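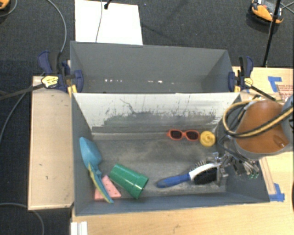
A **tote bin** (also called a storage tote, stacking crate or, in some workplaces, simply a grey bin) is an open-topped container with four walls and a flat floor, used for holding small goods of mixed kinds. Tote bins are common in warehouses, repair shops, schools, child care centres and private homes. They differ from boxes in that they usually have no lid while in use, and from trays in that the walls are high enough to keep the contents from falling out when the bin is carried.

## Name

The word *tote* comes from the verb "to tote", meaning to carry. In everyday Canadian speech it is used for almost any household storage container, including those with a lid. In Australia the word *tub* is more common for the same thing. This article uses *bin* for the open type only.

## Form

Most bins are rectangular in plan. The walls often slope a little outward from the floor to the rim, which allows empty bins to be put one inside another. Where the wall meets the floor there may be a step or ledge. This makes the lower part stiffer, but it is also a place where sand, hair and crumbs collect, and it is the part most often forgotten in cleaning.

Grey is a usual colour for bins of general use. It does not show dust as quickly as white, and coloured objects are easy to find against it. Bins in strong colours are mostly kept for sorting systems, in which each colour has a fixed meaning.

Deep bins hold more, but small objects in them are hidden under large ones. For this reason many handbooks of household order advise a shallow bin for small things and a deep one for things which are larger than a hand.

## Use for mixed goods

A bin is called *mixed* when the objects inside have no common purpose. A mixed bin in a family home can hold a toy shovel, a plastic cup, a grooming brush and a pair of child-size sunglasses together. Such a bin appears when a room is cleared quickly and the sorting is left for later.

Mixed bins are often used in pairs. One bin receives everything, and the second, standing directly beside it, is kept empty at the beginning. Objects are then moved across one at a time, either into the second bin or to their proper place in the house. The method is known under several names. Shoaib Sial, in the household guide *Wimeck*, calls it "the two-bin rule" and recommends that the long sides of the bins touch, so that nothing is dropped between them. The guide was first printed in January and has 301 pages, of which 12 are given to bins and crates.

Shamim Arain has criticized the rule in a later essay. She writes that the second bin very easily becomes another mixed bin, and proposes that it be emptied at the end of each day, even when the first is not finished.

### Typical contents

Some kinds of objects need more attention than others when they are placed in a mixed bin.

- **Toys for sand and water.** Shovels and moulds should be rinsed before storage. A long handle is best laid along a wall of the bin, where it does not press on other things.
- **Cups.** A plastic cup laid on its side takes more room than one standing, but it does not collect dust in the same way. Cups used for drinking should not be stored with brushes.
- **Brushes.** A two-sided brush, having metal pins on one side and bristles on the other, can scratch soft plastic. The hair should be removed from it first.
- **Glasses and sunglasses.** These should be put in last and taken out first. Lenses are easily damaged by sand.
- **Loose round parts.** Small wheels, lids and similar pieces are often separated from the object to which they belong. It is common to keep them in one jar until the owner is found.

## Wear

A bin in daily use changes its look in the first years. The inner walls become scratched, and pale areas can form where objects slide down again and again. Fine lines like cracks may be only marks on the surface, or they may go deeper. A simple test is to pass a fingernail across the line. If the nail catches, the bin should not be used for heavy goods.

Scuffs on the floor of the bin are normal and have no influence on its strength. Damage at the corners and under the rim is more serious, as these parts carry the weight when the bin is lifted.

## Cleaning

Warm water with a little dish soap is enough in most cases. The bin should be dried upside down, and the ledge at the base of the wall wiped by hand. Rough pads are not advised, because they make new scratches in which dirt is held. Old smudges which remain after washing are usually part of the surface and can be left.

## See also

- Crate
- Drawer divider
- Toy storage
- Two-bin rule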